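Hukuvine Opens Its Doors in April With Two Floors of Secondhand Finds

SERNITZ - The Hukuvine reuse shop will open in the old Mikkelsen shoe store in April, giving Sernitz residents a place to drop off household goods they no longer need and pick up something new to them.

The shop takes kitchenware, toys, bath items, books and small furniture. Drop-offs are free, and most shelf items will sell for $2. Furniture starts at $80.

"We put out a call for donations last fall and people went wild for it!" said Zanele Rampersad, who founded Hukuvine with her sister Lindiwe. "We logged 2368 items before we even had the keys. I can't wait to see where they all end up."

Repairs will be part of the shop from day one. Svend Vídalín will run a mending bench on the upper floor, with help on lamps, zippers and wobbly chairs, and shoppers are welcome to pull up a stool and learn. Eftychia Petridis is putting together the children's corner, where kids can swap one toy for another at no cost.

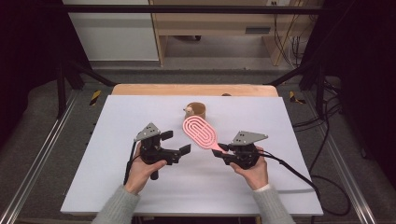 A small figurine, a cup and a pink silicone brush.

The first 1000 visitors will get a cloth bag sewn from donated curtains - no two are alike. Doors open at 10 a.m. Parking is behind the building, off Cornska Street.

Contact: Mogens Damgaard, Hukuvine press desk, Sernitz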